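Gallstead Water District
Frequently Asked Questions: Residential Meters, Hardness and Softener Settings

Last revised 20 June 2019

What is the hardness of Gallstead water?

It depends on which source feeds your street. Addresses north of the rail line are supplied from the Gilchrist wells. Addresses south of it are supplied from the Plurnen reservoir, except in May, when the reservoir intake is taken down for screen cleaning and the whole district runs on well water. Well water is hard. Reservoir water is moderately hard. Current values in grains per gallon and in milligrams per liter are printed on the back page of each bill.

My softener asks for a hardness number. Which one do I enter?

Enter the grains per gallon figure from your bill. If your softener was sold outside the United States, it may want milligrams per liter as calcium carbonate. One grain per gallon equals 17.1 milligrams per liter. South side customers should use the well water figure during May and change it back when the notice on the website comes down. Leaving the well water figure in place all year does no damage but uses more salt.

Do I need to add anything for iron?

Well water carries a small amount of dissolved iron. Many softener manuals say to raise the hardness setting to allow for it. Follow the manual for your unit. The district does not publish a compensated number because the allowance differs between manufacturers.

How is my meter read?

By radio. Each meter has a register on top and a transmitter clipped to the pit lid or, for basement meters, fastened to the outside wall. A truck collects the readings once per billing period. If the transmitter does not answer, the reading is taken by eye. If the meter cannot be reached, the bill is estimated and marked with an E beside the reading.

What units does the meter use?

Gallons. The bill is in units of 1000 gallons, and the remainder is carried to the next period. If the register shows 3242 thousand gallons at this reading and showed 3240 at the last one, you are billed for 2 units. The last three digits on the register are not used for billing.

The register number does not match the number on my bill. Why?

Usually because water has been used between the reading date and the day you looked. Compare the date on the bill first. If the register is lower than the billed figure, call the office. Either the bill was estimated too high or the transmitter has been paired to the wrong account. Both are corrected on the next bill without a form.

How do I check for a leak using the meter?

Shut off every fixture, the ice maker and the irrigation controller. Make sure the softener is not regenerating. Find the small triangular dial on the register and watch it for a full minute. If it turns, water is passing through the meter. Close the main shutoff inside the house and look again. If the dial stops, the leak is inside or downstream of that valve. If it keeps turning, the leak is between the meter and the house.

Who is responsible for the line between the meter and the house?

The property owner. The district owns the main, the tap, the service line up to the meter, and the meter itself. Where the meter is in the basement, district ownership ends at the curb stop, though the meter remains district property.

Can I connect my softener to the meter signal?

Not to the transmitter. The radio signal is coded and is for district use only. Softeners that regenerate on demand have their own flow sensor, normally a small turbine in the valve head, and need no signal from us. Customers who want a pulse output for a third-party controller can ask for a Tomum register, which has a three-wire terminal block under a sealed cover. The register is fitted by district staff. Wiring beyond the terminal block belongs to the customer and must be low voltage.

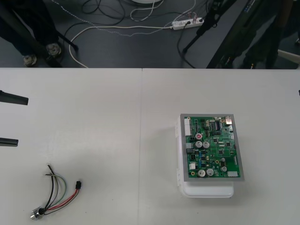 Uldis Baranauskienė writes that the pulse count on the Tomum register ran at twice the expected rate until the controller was set to count on the falling edge only, and asks that this be added to the page. It has been added here. Controllers that count both edges will report double the true volume. Set the input to single edge, either rising or falling, and compare it with the register over one full day before relying on it.

Does the pulse output affect my bill?

No. Billing uses the register reading sent by the transmitter. A miscounting controller has no effect on it, and a controller log cannot be used to dispute a reading.

How often does a softener need to regenerate?

That follows from resin volume, hardness and daily use. A unit that regenerates every night in a household of average size is probably set too high or has a stuck valve. A unit that has not regenerated in two weeks should be checked for a salt bridge. Push a broom handle gently down into the salt. If it meets a hard crust with a gap underneath, break up the crust and run a manual cycle.

Where may softener discharge go?

To the sanitary sewer through an air gap. It may not go to a storm drain, a ditch or the street. Properties on septic should ask the county health office before installing a unit.

Can I have my meter tested?

Yes. Ask for Form 2964 at the office or by mail. The meter is removed and replaced with a spare, then run on the bench at low, medium and high flow. If it reads high at any of the three, the test is free and the account is adjusted. If it reads within limits or low, the test fee on the rate sheet applies. You may attend the test if you say so on the form.

My water is cloudy and clears from the bottom of the glass up. Is it safe?

Yes. The cloudiness is dissolved air coming out of solution. It is more common in cold weather and after main repairs. Water that clears from the top down, leaving sediment, should be reported to the office with the address and the time it was drawn.

Should outside taps be softened?

Most installers leave them on hard water. Softened water adds sodium to soil and wastes salt on irrigation. If you are not sure how your house is piped, a hardness test strip at the outside tap will show it.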